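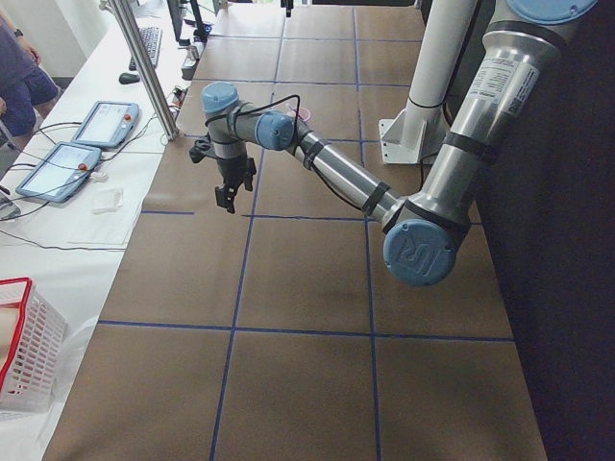
O turno da Zukberg

Quando o braço chegou à oficina da Miranda, em julho, eu jurava que ia odiá-lo. Passei 10 anos arrumando canetas para os kits da Grellolico, com o polegar sempre dormente, e de repente me deram um tablet cinza e um curso de três tardes. Adorei já na primeira!

Batizamos a máquina de Zukberg. A colega da embalagem dava bom-dia a ela, eu ensinava trajetórias
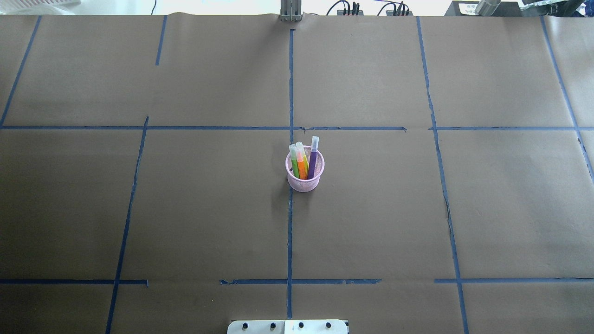
e corrigia a altura milímetro por milímetro, feliz como quem aprende a nadar depois de velha.
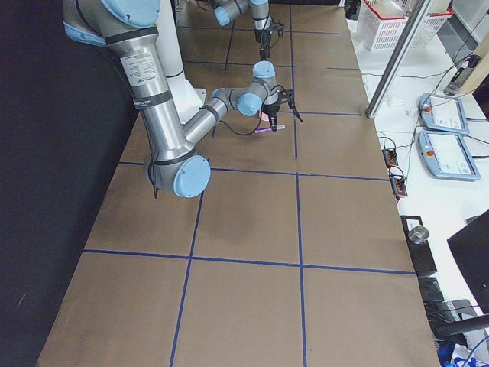 A caneta roxa na garra, rente ao papel.

O polegar sarou. Sobrou tempo para discutir, e discutimos muito: quem programa, quem confere, quem ganha quanto (essa briga ainda dura). Ontem a chefe perguntou se eu queria voltar à bancada antiga. Eu já estava desenhando o próximo movimento!
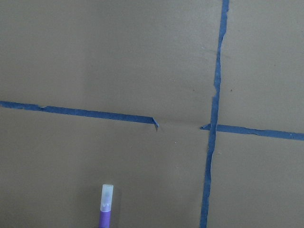

Tampa para cima, perto da fita azul.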